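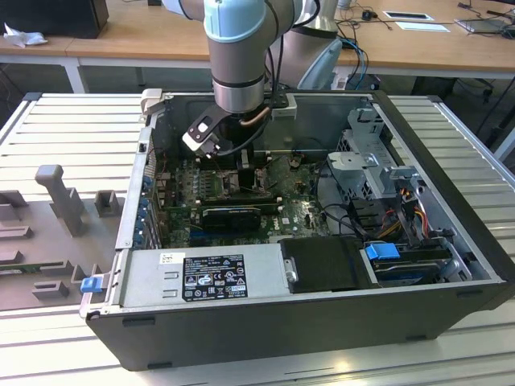 12/7/21 -- Desktop teardown and rebuild notes, in pieces. The machine is an office tower with a Dell board in it. I've been keeping these as loose text files and they're easier to find if I post them. Long thread, mute as needed.

---

Case goes on its side, panel off, opening up. I've seen people work on towers standing upright to save bench space. Then the graphics card hangs off its slot while you hunt for the retention clip, and any screw you drop heads for the lowest corner. Lay it flat.

---

A slatted aluminum bench is fine for this as long as you accept that small screws will find the gaps. I keep a magnetic dish from Orkitz at my right hand and a sheet of stiff card under whatever side I'm unscrewing. The card does more than the dish.

---

Power: unplug at the wall, hold the front button for 6 seconds, then wait. On a lot of office boards there's a standby LED. If it's lit, you aren't done waiting.

---

Before touching any cable, write down where it goes. I use a paper sheet with the board outline printed on it and draw lines. Phone photos are a good backup, but thin wires near the processor socket all look alike once there's glare on them.

---

The thin red and black pairs are the ones to watch. They run right across the board and it's easy to hook one with a knuckle while reaching for something else. Tape them to the case wall with low-tack tape before pulling anything big.

---

Expansion card order of work:

1. Open the retention at the rear bracket.
2. Release the latch at the end of the slot, if the slot has one.
3. Lift evenly at both ends.

Step 2 is the one that gets skipped, usually by me.

---

The small blue plastic clips at the slot covers are a good idea executed in a material that gets brittle. Press them near the base. Pressing at the tip puts the bend in the worst place. I broke one in August on a different case and that cover has been held in with Kapton since.

---

A graphics card lying across the middle of the board covers a surprising amount. Front panel header, coin cell, sometimes a SATA port or two -- depends on the layout. If you can't find a connector the manual says exists, take the card out before blaming the manual.

---

Memory next. Open the latches, pull straight up, put each module on the foam in slot order. Label the foam, not the module. Labels on modules leave glue, and glue ends up on the contacts.

---

Reseating memory fixes more "dead" office machines than any other single thing I do. On the Ikley batch last summer we had 3 towers written off as bad boards. All of them posted after the modules went back in. I don't have a theory beyond oxide and vibration.

---

Cooler and processor: leave alone unless temperatures tell you otherwise. An old heatsink that's sitting well will stay that way. Disturb it once and you owe it a full clean and new paste.

---

If you do pull it, run the machine for a few minutes first so the paste softens, then power down again properly. Twist slightly before lifting. On sockets where the processor is held only by its pins, a straight pull can bring the chip along with the cooler. That's a bad afternoon.

---

Paste: whatever you have. I use the Radmont gray tube because the nozzle doesn't clog. A dot the size of a small pea, mount the cooler straight down, tighten diagonally. I've stopped reading comparisons.

---

Dust. Compressed air at the fan, with a finger on the blades so they don't spin up. Soft brush for the card's fins. Don't use a vacuum nozzle directly on the board. The hose builds up charge and you won't feel the discharge that matters.

---

Power supply: I don't open it. Check the fan turns freely, blow it out from the outside, look at the connectors for browning. If the fan grinds, the whole unit gets swapped. The capacitors in there can hold a charge well after the cord is out.

---

Voltages on this type of unit I check at the connector with a meter and again under load. A supply can look perfect at idle and sag when the graphics card wakes up. The tester box with the green lights only tells you about idle.

---

Coin cell: CR2032 in nearly every tower I see. A fresh one reads a bit over 3 volts. If the clock resets after every unplugging, replace it before doing anything cleverer. Note the firmware settings first, drive mode especially. Switching between RAID and AHCI by accident will cost you a boot and possibly an hour.

---

Fans with sleeve bearings get louder lying on their back. Don't diagnose noise with the case on its side. Stand it up, then listen.

---

Reassembly is the same list backward, with one change: boot once with minimum parts before the graphics card goes in. Board, processor, one memory module, onboard video if it has it. If that works, add one thing at a time.

---

Card goes in last. Press until the slot latch clicks, then check the bracket sits flush against the case before closing the retention. A card that's seated at one end only will sometimes work for weeks.

---

Tug test on every power connector. Gentle. If it moves, it wasn't in.

---

Side panel: look at the hinge or latch edge before forcing it. A panel that won't close generally has a cable on the lip. Open it again and find the cable.

---

Log for each machine goes on a sheet inside the panel, in an envelope taped away from any fan. Date, parts changed, firmware version, anything odd. The Esteban shelf has 309 machines on it and the ones with envelopes take half the time.

---

Screws, since two people asked last time: 6-32 for most of the case and the supply, M3 for optical drives and a lot of laptop-size drives. The 6-32 has the coarser thread. If it binds on the first turn, stop and look at it.

---

I bought a box of 3,000 mixed screws once and would not do that again. Sorting took longer than buying the correct ones twice.

---

Next thread is drive cloning and which adapters drop out under sustained writes. Still testing two of them.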